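Hand-Held Gripper Collection in Private Kitchens: Procedure for Operators

Issued 30/12/2019. Applies to all Susach home sites, including those managed through Konen.

1. Purpose

This page sets out how an operator prepares a kitchen, handles the gripper, and closes a session. It covers the hand-held tool only. Arms mounted on a base are covered by the Ernance fixed-cell rules and may not be brought into a home under this procedure.

2. Before entering the home

Confirm that the consent form has been signed by every adult who lives at the address. A form signed by a landlord is not sufficient. Check that both finger pads are seated and that the screws on each finger are tight. Pads with different surfaces may be fitted to the left and right fingers, provided the pairing is written on the session sheet.

Wipe the pads with a food-safe cleaner and let them dry fully. Do not use solvent on foam.

3. Preparing the room

Leave the kitchen as the household keeps it. Operators may not clear counters, straighten cloths, or turn labels to face the tool. The following steps are the only changes allowed:

Switch off any appliance that heats, and wait until it is cool to the touch.
Remove knives and open blades from the working area.
Move loose cables away from the path the operator will walk.
Cover or take down letters, school papers, and medical labels that show a name or address.

Ask the resident before moving anything. Return each item to its place at the end of the visit.

4. Approaching an object

Stand with both feet flat and hold the tool level. Open the fingers fully before they pass the edge of the table. Bring them in so that the object lies between the two pads, and stop for one second before closing.

Containers that hold other items need more care. Approach a full utensil holder from the front, with the fingers on either side of its body, and look for handles that lean outward. If a handle would touch a finger during the lift, choose a different approach or take that item out first as a separate task.

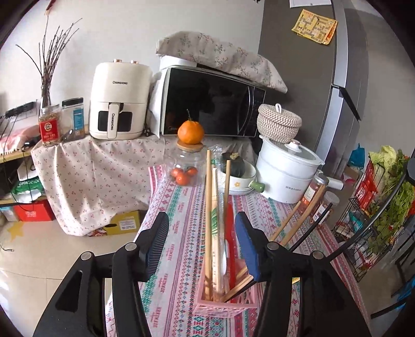
Figure 1. Pads on either side of a pink lattice utensil holder. Note the chopsticks leaning out to the right.

Do not lift glass jars by the lid. Do not stack a gripped object on top of an appliance.

5. Limits

The load may not exceed 900 grams. A single recording may not run longer than 300 seconds, and an operator may complete no more than 36 recordings in one visit. Stop at once if a child or pet enters the room.

6. Closing the session

Clean the pads again and inspect them for tears. Record any dropped or damaged item on Form 61, even if the resident does not wish to make a claim. Completed forms go to the Villanueva office with the session sheet. Sites approved before January must have their consent forms renewed before the next visit.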